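Furnum - Guía de montaje y uso
Juego de cocina infantil Bassi
Texto: Zainab Nwachukwu. Revisión técnica: Tobias Haverford
15 Apr 2024
33 veces compartido - 89 comentarios

5. Disposición de las piezas sobre la mesa

Esta sección se aplica a la mesa cuadrada de tablero negro y al surtido de accesorios con referencia 1138. Antes de empezar, complete el montaje del tablero según la sección 4 y compruebe que las cuatro patas apoyan por igual. El tablero debe estar limpio y seco.

5.1 Preparación

1. Coloque la mesa a 100 cm como mínimo de cualquier radiador o fuente de calor.
2. Pase un paño ligeramente humedecido por el tablero y séquelo. No utilice productos abrasivos ni alcohol.
3. Retire las bolsas de transporte y las bridas de los accesorios. Deséchelas de inmediato.
4. Compruebe que ninguna pieza presenta rebabas ni bordes partidos. Si encuentra alguna defectuosa, apártela del juego.

PRECAUCIÓN: Las bolsas de embalaje no son un juguete. Manténgalas fuera del alcance de los niños.

5.2 Colocación de los elementos grandes

Los elementos grandes se sitúan primero, porque determinan el espacio disponible para las piezas sueltas.

1. Ponga la tabla de cortar de color rosa pálido en la parte delantera del tablero, hacia el centro. Puede quedar en diagonal; no necesita fijación.
2. Sitúe el aparato blanco de tapa redonda negra a la izquierda de la tabla, con el panel de mandos hacia el usuario.
3. Lleve la cesta turquesa de borde naranja al fondo, a la derecha. Admite cierta inclinación respecto al borde de la mesa.
4. Deje la caja blanca pequeña a la izquierda del centro, con el orificio redondo hacia arriba.

NOTA: El aparato blanco es un accesorio de juego. No introduzca en él agua ni alimentos.

5.3 Reparto de las piezas pequeñas

Las piezas verdes y blancas se guardan a granel en la cesta. Fuera de ella quedan solo las que vayan a utilizarse: las verdes con forma de brócoli, junto a la caja blanca y con una pieza naranja pequeña al lado; otras dos naranjas pequeñas, a la izquierda de la cesta. El utensilio blanco y rojo se deja a mano, entre la caja y la tabla. Las fichas cuadradas blancas con marca rosada van en el lado izquierdo, separadas de los alimentos.

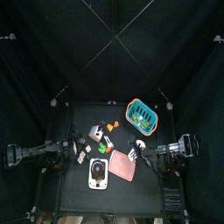 5.4 Comprobación de la disposición

1. Verifique que la superficie de la tabla de cortar está libre. Las piezas se depositan en ella una a una durante el juego.
2. Compruebe que ninguna pieza sobresale del tablero.
3. Levante la cesta unos centímetros y vuelva a apoyarla. Si alguna pieza cae, la cesta está demasiado llena: retire contenido hasta que quede por debajo del borde.
4. Revise las piezas pequeñas situadas encima de otras, por ejemplo sobre la caja blanca. Son las primeras que se pierden al mover la mesa.

PRECAUCIÓN: Contiene piezas pequeñas. No recomendado para menores de 36 meses por riesgo de asfixia.

5.5 Recogida y limpieza

1. Guarde primero las fichas blancas. Por su tamaño, tienden a quedar bajo los demás accesorios.
2. Devuelva los alimentos a la cesta sin presionarlos.
3. Lave la cesta y la tabla a mano, con agua tibia y jabón neutro. Las ranuras laterales de la cesta se limpian con un cepillo blando.
4. Limpie el aparato blanco solo con un paño seco - no lo sumerja en ningún caso.
5. Deje secar todas las piezas antes de apilarlas o cerrar el embalaje.

NOTA: Los accesorios de la serie Furine son compatibles con esta mesa. Los de la serie Modville, vendidos hasta octubre, usan una cesta más ancha y requieren dejar libre todo el lado derecho del tablero.

Para pedir piezas de repuesto, indique la referencia del surtido y el color de la pieza. Las fichas se suministran únicamente en juego completo.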